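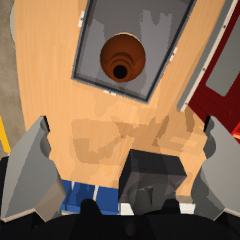
Simulated wrist view from Skivden: tray with the round brown opening, gripper fingers at the lower corners.

Skivden: simulated tabletop demonstrations

Skivden is a set of teleoperated episodes recorded in simulation for training manipulation policies. We started it in November because we wanted lots of tray tasks with messy, varied layouts, and we're really pleased with how much variety has come out of it!

What's in it
85 episodes across 11 layouts. Each episode has the wrist view, joint positions, gripper state and a one-sentence instruction in plain English. Tray angle, table texture and the surrounding clutter change from layout to layout, so the tray is often tilted or partly out of view. We love those episodes and would like more of them.

How it was collected
Three operators (Delia Vasiliu, Ebise Abera and Hamdia Lencho) drove the arm by hand using the Tefera control app. Failed attempts are kept and marked "failed" in the episode notes. Please try training with them as well as without!

Splits
Layouts 1 to 8 are for training, 9 to 11 for testing. Don't mix them, as the test layouts use table textures that appear nowhere else.

Known problems
Shadows look blotchy on some tabletops. Gripper state lags the picture by 40 ms in layout 3; a fix is on the way.

Questions and new layouts go to Sumeya Wubshet.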